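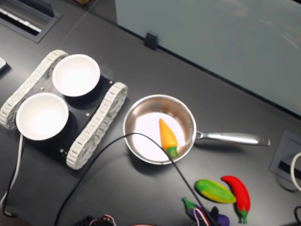
Speaker notes: Surface finish and glare on small worktops
Session 2, Thursday, 15 minutes plus questions

Slide 1. Title. Introduce self and Pieter Molefe (he has the glare readings and will take questions on them). Ask the back row whether they can read the axis labels.

Slide 2. Scope. Domestic cookware and tableware on a dark worktop. Painted steel and glass are in the Foltden report, not here. Refer people to Anwara Wanigasekara for copies.

Slide 3. Why a dark top. A charcoal grey surface keeps the background low and even. White bowls stand out strongly against it. Shadows next to a white rim are easy to find, shadows on the grey itself less so. Mention that the Msimang kitchen used a pale top and we had to discard the first batch.

Slide 4. Saucepan. Polished body, brushed interior, bright base. The curved wall picks up whatever is nearby in soft tones. Colour of the contents matters: an orange toy carrot in the pan is easy to separate from the metal by hue, much harder by brightness alone. Long handle, so state handle direction in the log every time. Pause here, people usually ask about lids. Lids are out of scope.

Slide 5. Close range. Brushed steel does not behave like a mirror or like a matte surface. Streaks follow the curve of the wall. Reflections of nearby objects turn up as pale patches that can be mistaken for marks or dents.

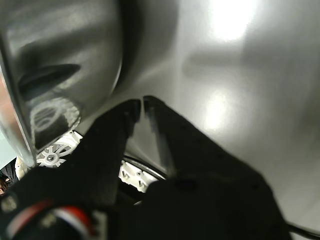
Fig. 2. Curved stainless steel wall at close range, with dark slot and pale oval reflection below it.

Point to the slot first, then the oval. The slot is an opening in the metal, the oval is a reflection. Leave it up while reading out the Niner settings: lamp at 31 degrees, diffuser on.

Slide 6. Results table. 201 readings, all in the handout. Do not read it aloud. Only the last column is needed for the next slide.

Slide 7. Recommendations. Diffuse the lamp. Record handle direction. Wipe steel with the grain before each set. Keep white tableware away from the pan wall when measuring the wall.

Slide 8. Questions. If time is short, skip the Kitier comparison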